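Cell Technician (bin picking), Fidico
Posted by Lise Robichaud, 23/03/2020
Last updated: March, two edits to the pay section

I have been asked to write a job ad that sounds excited. I have read plenty of those and hired from a few of them, and I would sooner have six applications from people who know what they are applying for than a stack from people who think they will be building the future. So this one is plain.

Fidico runs a bin picking cell. One arm, one gripper, two bins, a cable bundle that gets in everybody's way. We need one person to set it up each morning, look after it through the shift and repair it when it stops. It stops more than the brochure said it would. The post is 20 hours a week to start, on site, and we will talk about more hours after the first 6 months if the work is there. I won't promise that it will be.

The sales line for this kind of machine is that it looks after itself once it has been taught. I have not seen that happen yet. What I have seen is an arm that picks well until a bin has crept over by the width of a pencil, and then picks badly for an hour before anybody asks why. Most of the job is noticing that sort of thing early. If you find checking dull, you will find this job dull, and I would rather you worked that out now.

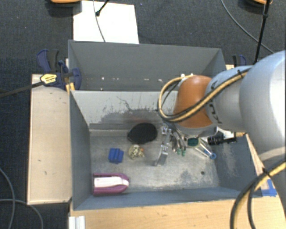
The work

The bins are held by bar clamps, and the clamps are yours. Check them before the first pick and again after lunch. Yes, clamps. We had a quote from Bednárik for a machined fixture and it came in higher than I was willing to pay for something that holds a bin still. If you can make a case for the fixture with numbers from our own log, I will read it.

The cable is the part I worry about. It has to be tied tightly enough that it doesn't snag on a bin wall and loosely enough that the joints can turn through their full travel. Those two wishes don't agree. The last person to hold this post changed the routing three times, and each version was described to me as final. You will inspect the bundle daily, replace ties, look for rubbing on the jacket and run the arm slowly through its range after any change. Slowly means slowly. A loop that looks fine with the arm parked can be in quite the wrong place at the far end of a reach.

You will look after the gripper: fingertips, brackets, fasteners and the mounting plate. Anything that has been loosened gets marked and written down. Scuffs on a bin floor are normal wear here, but I want somebody who keeps track of them, so that a fresh one gets looked at the day it appears. It usually means that a height setting is off.

The bin contents are a mixed lot on purpose – small toys, block shapes, flat things, things with long thin handles. Flat objects lying close to a wall give the most trouble. You will reset the bins between runs, keep the mix varied and write down what was missed and how. "Gripper error" is not an entry. "Left finger touched the wall before closing" is an entry.

Calibration follows a written procedure by Zuzana Vaněk. It is long and it is good. Follow it as written for your first month, then tell her what is wrong with it. She has asked for that and means it.

You will also deal with Imotier, who supply our spare parts. This takes patience and a phone.

What we need from you

You have kept some kind of machine running for a living. It doesn't need to have been a robot. Packaging lines, printing presses, sewing machines and farm equipment all count with me. You can read a wiring diagram, use a torque wrench properly and write three clear sentences about a fault. You lock out the arm before you put your hands in a bin, every time, including when you are late.

You don't need a degree. Courses and certificates are welcome, though I have met people with a wall of them who had never tightened anything. Programming helps a little. You will change settings in Cerkach, our control software, and you can be taught that in a week. It has its moods.

What you get

Pay is $950 a week for the 20 hours, paid every 2 weeks. Tools are provided, and so are boots if you need them. There is one desk and it is shared. Training is with Zuzana and me, at the machine.

I should add that some of my colleagues expect the cell to need far less care by next year. They may be right, and I have said I will believe it when the log shows it. The post is budgeted either way, and if the machine does calm down there is a second one to set up.

How to apply

Send a short letter and a list of the machines you have worked on. Skip the paragraph about passion. Tell us instead about one fault that fooled you: what you thought it was, what it was, and how long you spent on the wrong idea. Everybody has one. An applicant who claims not to will be asked again at the interview.

The interview is half talk and half work. You will be given a cable bundle to route and a clamp setup to check, and Zuzana will ask you why you did it that way. Applications are read as they come in, and the ad comes down when we have found somebody.

Contact: Lise Robichaud, Fidico hiring desk | © Fidico | Back to top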